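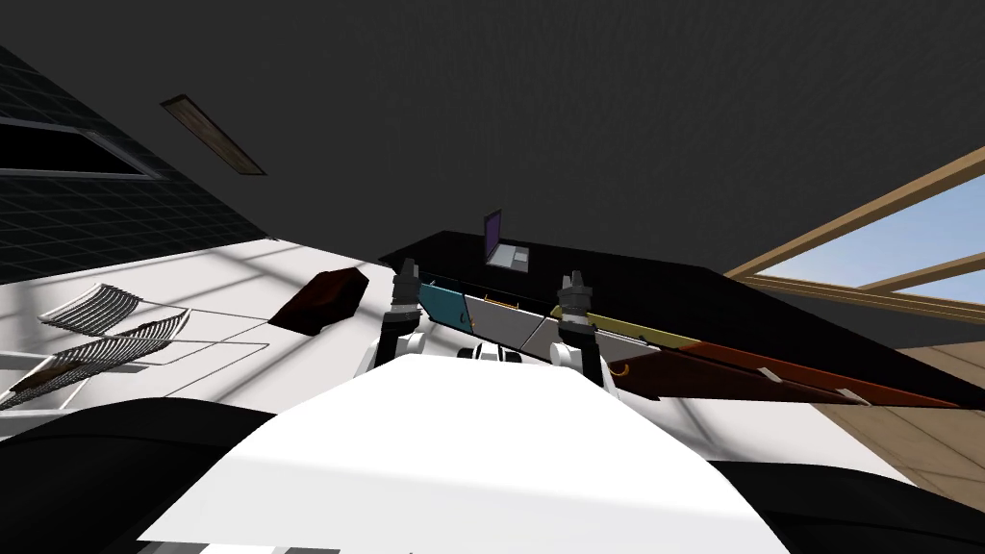

Rendering: Elura Kitchens, Ostville

Elura Swap-On Cabinet Fronts

Model: Potgieter slab door
Sold as: single fronts, base cabinets only
Price: $138 per front, any color
Colors: 28
Page updated: 22 January 2019

Your cabinets are probably fine. The boxes, anyway. Most kitchen cabinet boxes will outlive the people who complain about them, and what those people are complaining about is almost always the doors. The Elura is a flat replacement front for a base cabinet you already own. It goes on with two hinges and a screwdriver, and it costs a good deal less than the conversation with a contractor about whether you should move the sink.

We paint each front on both sides and all four edges, including the bottom edge, which only the dog will ever inspect. The paint is a satin finish. We don't offer gloss. We did for one summer, and the fingerprints came back to us in the form of letters.

What you get

One slab front, predrilled for hinges on the left or the right (tell us which when you order, and please stand in front of the cabinet while you decide). Two soft-close hinges. Hinge screws, plus a spare, which you will put in a drawer and never see again. Two felt bumpers. A paper drilling template for the handle, if you want a handle.

Handles are not included. We stock the Wirkar bar pull in a plain finish and sell it separately, and we have no feelings at all if you buy yours elsewhere.

About the colors

There are 28 of them. We name them by number, having once spent an entire June arguing over whether a certain green was "Lichen" or "Regret." It is now 14. People tend to order one color for the whole kitchen, or two, with the second on the island. Three or four side by side can look very good, and will also tell your guests something about you, so be ready for that. If you're mixing, order the chips first and prop them against the cabinets for a few days. Daylight and kitchen bulbs disagree about everything on the red side of purple.

Color chips are free for the first five. After that we charge postage, on the theory that you are now wallpapering. 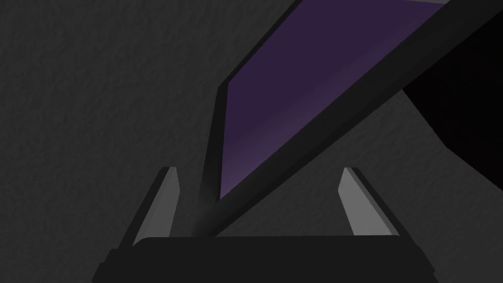 Measuring

Measure the door you have, in inches, to the nearest sixteenth. Measure the width at the top and at the bottom. If the two numbers differ, measure again, and if they still differ, congratulations on your older home -- give us the smaller one. Do the same for the height.

Measure the door and leave the opening out of it. Most of the returns we see come from people who measured the opening, ordered a front that size, and then watched it fall neatly through the hole.

We cut to order, in any width up to 24 inches and any height up to 36. Wider than that and a slab begins to have its own ideas about staying flat, so we'd suggest a pair. Orders leave the Ostville shop 5 business days after you approve the drawing. You do have to approve the drawing. It arrives by email with your dimensions on it in large type, and that is on purpose.

Cleaning

Damp cloth, a drop of dish soap, dry cloth. Skip the scouring powder and anything with a cartoon muscle on the label. The finish was tested to 900 wipes with a soapy sponge on our bench, at which point the sponge gave out and the front went into our break room, where it still is.

Small chips can be filled with the touch-up pen ($5, matched to your number). Large chips usually have a story, and we're happy to make you a single replacement front at the normal price. Keep your order number somewhere sensible.

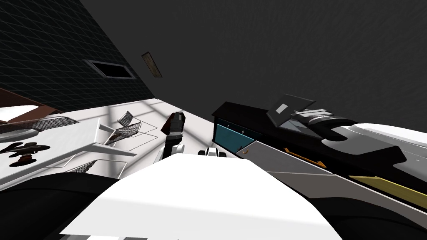 Will the fronts fit cabinets that have a face frame?
They will, with the overlay hinge in place of the standard one. Choose "face frame" when you order and the right pair goes in the box at no extra cost. If you can see a border of wood around the opening when the door is off, you have a face frame.

Can I get them unpainted?
Sorry, no. We paint everything before it leaves the shop.

Do you take back wrong sizes?
If it's our mistake, yes, and we pay the freight. If the drawing you approved matches the front you received, we'll cut it down for free where there's enough material to do so. You cover shipping both ways.

Related items
Wirkar bar pull
Overlay hinge, pair
Touch-up pen
Color chips, set of five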